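Skills Lab Users Group
Minutes of the meeting held September 29, 2024, Farano Room

Chair: Brahim Mahrous
Present: eight members, plus two from the Lahlou building by phone
Apologies: received from the Prerovel office

1. Minutes of the last meeting

The July minutes were accepted with one correction. Under item 4, "needle holders" should read "needle drivers."

2. Matters arising

The new shelf labels are up in the supply closet. The sharps bin by the door has been moved to the end of the bench as agreed. The sink is still slow to drain. Brahim has reported it twice and will report it again.

3. Suturing practice

Most of the meeting was spent on this item. The group went over how the suturing sessions are going and what should change before the next block starts.

Brahim said the main trouble is still thread handling. Trainees pull too long a tail through on the first throw and then lose track of it behind the instruments. Two members said they see the same thing at the other building. It was agreed that thread will be cut to 14 cm before the session and laid out in the trays, so that everyone starts with the same length.

There was a longer discussion about passing the thread from one instrument to the other. Some instructors teach the handover with the tips close together and low over the tissue. Others prefer to lift clear first. The group did not settle on one method, but agreed that each instructor should show both and let trainees try them.

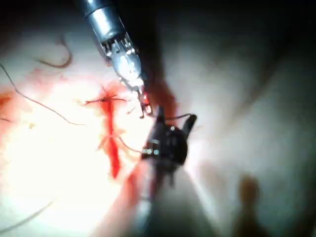
Members also asked for more time on knots. At present each trainee gets 30 minutes at the station, and by the time they have settled in and placed the first stitch there is little left for tying. Brahim proposed moving the talk on needle angles to the reading sent out beforehand. Agreed.

It was noted that thread breaks are usually put down to bad thread, when the cause is often gripping it too hard in the same spot. A line on this will go in the handout.

Action: Brahim to revise the handout and send it round for comments.

4. Supplies

The order from Drerik came in short by 3 boxes of suture. The supplier has been told and will send the rest with the next delivery. Gloves in medium are low again. The group approved an order of 100 practice needles, to be charged to the teaching budget.

Action: Lahlou members to check their own stock before the order goes in.

5. Cleaning up after sessions

Trays have been left on the bench overnight more than once – please rinse and stack them before leaving. Cut thread ends should go in the bin and not down the sink. The sign-out sheet will have a box for this.

6. Any other business

A request to use the Farano Room for evening practice was put off until the next meeting. Instructors' names for the next block are to reach Brahim before then.

The meeting closed at noon.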